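Workshop tips from the robotics club bench

I've been helping with the after-school robotics club since the kids were using shoebox cardboard for everything, and most of what I know about keeping a bench workable I picked up there. A fair bit of it has come home to my own garage. So this is a grab bag, in no order at all.

Clamp your bins. We used to just plonk them down next to the arm, and every time a finger caught a rim the whole bin skated a couple of centimetres and the next grab was off. Two bar clamps where the bins meet and you can forget about it. At home I do the same with the parts tray on my drill press (one clamp, small tray).

Put painter's tape wherever something has to go back to the same spot. The blue stuff peels off timber without lifting the finish, as long as you don't leave it there over a whole summer. Write on it too! Ours says things like "base, this edge" and "NOT HERE, Cleren".

Cleren is the arm program the seniors wrote last year, by the way. It's meant to sort a mixed bin of tools into the next bin over, and it's very good at tape measures and hopeless at anything skinny. The job this term is to get it through 40 picks in a row with no human hands going in. We're not there.

Don't buy special objects to practise with. Raid the junk drawer. You want a mix of fat and thin, heavy and light, shiny and dull, and a mallet is brilliant because the weight is all at one end and the gripper has to find the balance point. Same goes if you're teaching a kid to carry tools, come to think of it.

Leave a gap in the middle of the bin. When everything's piled up the fingers can't get down beside anything, and my own fingers aren't much better at it. Push the stuff to the ends and you've got somewhere to work from.
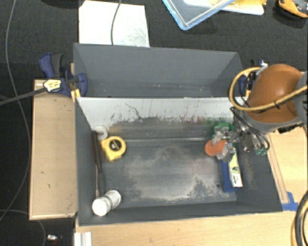
Shayne Partington reckons I've got that one backwards, and that the kids should start with a proper heap from the first session because a real toolbox never has a gap in it. Start easy and they'll only write code for easy, is the argument. Fair enough, and the Seston team did go that way and beat us by 848 points at the December meet. I still like the gap for beginners. You can always close it up later.

Back to tips. Cables! Give a hose or cable one generous loop and a small tie, and let it move. We had one pulled tight along the arm and it wore through at the bend in a single term. At home it was the compressor hose, same story, same swearing.

Get a bit of carpet under the bench if you're on concrete. Dropped sockets don't chip, your knees will thank you, and it's so much quieter. The catch is tiny screws, which vanish into it forever. A magnet in an old sock, dragged slowly, gets most of them back.

Scuffed plastic bins don't need replacing. Warm water, dish soap and a bit of bicarb on a rag will shift the grey marks, and the deep scratches do no harm. One of the kids worked out that her program got confused by scratches anyway, so she fed it 2000 pictures of the empty bin until it stopped trying to pick them up. I was so chuffed with that.

Sort out your labels before the end of the session, never at the start of the next one. We keep a notebook called the Prukedeck (don't ask, it was named by twelve-year-olds) and whoever packs up writes down what's in each bin and anything that's gone missing. It's up to entry 2644 and it has saved us buying the same hex key over and over.

Last one for now: keep the emergency stop on the side you stand on, and make everybody press it once before they start. I've put a kill switch on my bandsaw at knee height for the same reason. If you've got a better way of getting glue off a gripper pad, I'd love to hear it, as the metho is making ours go hard.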